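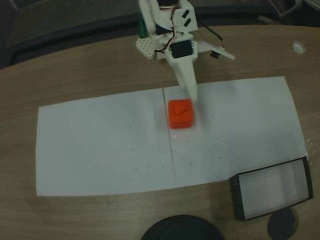
Have you ever wondered how a drink gets its fizz? The bubbles in soda water are a gas called carbon dioxide, squeezed into the water and kept there by a tight lid. Now, a drink maker wants to chill all that without making it weak, and that is where big ice comes in. Picture a block with a shape like the orange-red cube on the table up there, rounded corners and all, only made of frozen water. One big cube melts more slowly than the same ice crushed into bits - the bits have far more outside for the warm drink to touch!

At the Zurnside juice bar in Pumberg, Teresa Rafferty makes a lovely strawberry fizz with no alcohol in it at all. She mashes 3 strawberries with a spoonful of honey, adds a squeeze of lime, and pours 215 milliliters of cold soda water over the top, very gently, so the bubbles stay put. You can try it at home with a grown-up - and do have a sniff before you sip, as your nose does a lot of the tasting.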